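Home | Features | Equipment | Buyers | Archive

Search this site Enter keyword Go

Budgeting for the second arm

By Anca Nistor

The first robot arm a small shop buys is usually costed from the quotation. The second is costed from the invoices. At Itwood, which packs small parts for repair kits, the invoices for the first cell ran 34 percent over the approved figure, and none of the excess came from the arm itself.

The overrun had two sources. Mounting and bench work was ordered late and at short-run prices. Integration hours, quoted as a fixed block, excluded changes to the part trays, and the trays changed twice.

For the second cell, due in December, Itwood asked three suppliers to price the same task on the same layout. Ostia and Fedo returned itemized bids. Yimyam returned a single sum and was asked to resubmit.

Simulate before ordering

Itwood now spends up to 20 hours per cell on simulation before any purchase order is released. The model fixes the table size, the base position and the reach to each tray. Moving a base in software costs an afternoon; moving it on the floor cost the company 900 dollars last time, plus lost production.

The simulated layout puts the black arm at the top of a brown block, with its gripper lowered over closely grouped parts and a shallow divided tray on the same tabletop. Blue bins sit on a rack by the wall.

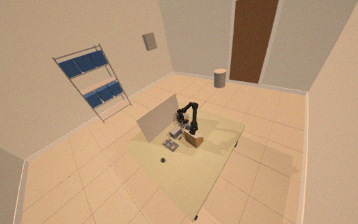 What to put in the bid request

Ask for the gripper, mount, bench and guarding as separate lines. State who owns the simulation files at handover — two of the three bidders assumed they did. Set an hourly rate for tray changes and cap it. Itwood also holds back 21 percent of the contract value until the cell has run a full shift on production parts.

Spare fingers for the gripper should be bought with the arm. Lead times on later orders are longer.

Related articles
Leasing terms for light-duty arms
Bench heights and reach: a worksheet
When to retire a gripper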